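Destesik @destesik_bench
A thread on how we gather examples for the computer assembly policy. I write it mostly for people who asked me in February why it takes so long. 1/15

2/ The task sounds small. One memory module goes from the holder plate into the open tower. A person drives the arms, we record everything, and the model learns from the recordings. One recording is one episode.

3/ Today the set has 2599 episodes. I would trade many of the early ones for 100 good ones, because in the beginning I drove the arm very nervously and the model has learned my nerves too.

4/ The tower lies on its side with the panel off, and the processor has no cooler on it. I like this setup for learning, there is space for the fingers and still plenty of cable to disturb you.
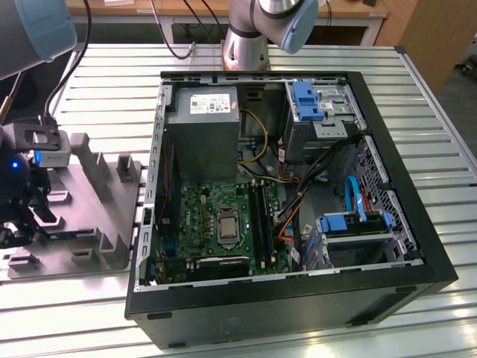 Bultia: Do you move the case between episodes, or does it stay in the same place the whole session? We kept ours fixed and the policy was blind to any shift of more than a finger width.

5/ Good question from Bultia, so I answer inside the thread. We move it. Every 31 episodes I push the case a little and turn it a little, then I write the change in the log. I don't use a ruler. If I use a ruler, I start to choose the same "random" positions again.

6/ The plate on the left side moves also, but less often. It is a separate thing in the log, because in the past I moved both together and later could not say which one made the success rate fall.

7/ About the plate. It is printed in one gray, the holders also gray. For the eye of a person this is a bit boring, for the wrist camera it is a real difficulty — an empty slot and the plate around it have almost the same color. We thought about painting the holders and decided no. I want the model to look at shape and shadow.

8/ The wrist view is the one I check first when an episode looks strange. From the side camera an approach can look perfect, and from the wrist you see that the fingers come down between two brackets and belong to neither of them.
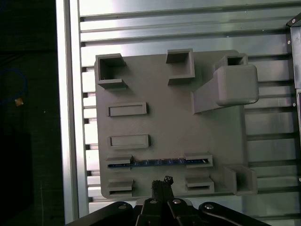
9/ So we have a rule for approach: stop above the part, correct, then go down. The stop should be short. When the stop was long, the model learned to wait, and sometimes it waited until the time was over. I spent one whole evening looking for a software bug before I understood that the bug was me.

10/ What we keep: clean episodes, and episodes with one mistake and a good recovery. What we throw away: episodes where the operator takes a rest in the middle, or where somebody's hand comes into the view to help.

11/ Recoveries are valuable but you cannot play them. I tried to make mistakes on purpose and they look like theater. Now I only keep the mistakes which came by themselves.

12/ Labels. Each episode gets one sentence of text, written by the person who drove it, the same day. We borrowed this habit from the Partington project. If you wait until the next morning you write "insert module" for everything, and the text has no use.

13/ Cables are still the weak place. Inside the case there are yellow, black, orange, red and blue ones, and the model sometimes treats a cable near the memory slots as a wall. My plan is to record more episodes with the cables pushed in different directions, with the case otherwise the same.
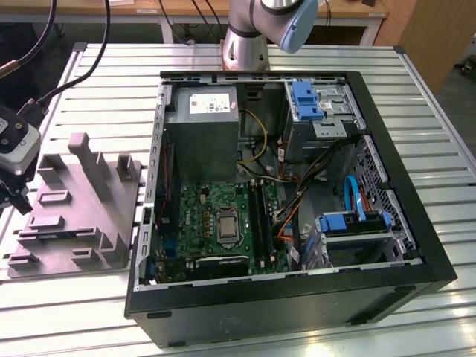 14/ For the storage people: we use Flerlow for sorting and cutting. It is slow with three video streams, but it keeps the streams in time with each other, and for me this matters more than speed. If the wrist video is late, the whole episode is a lie.

15/ Next I will write about evaluation, which I do worse than collection. If you record similar tasks and have a different rule for the stop above the part, please tell me your numbers, I would like to compare.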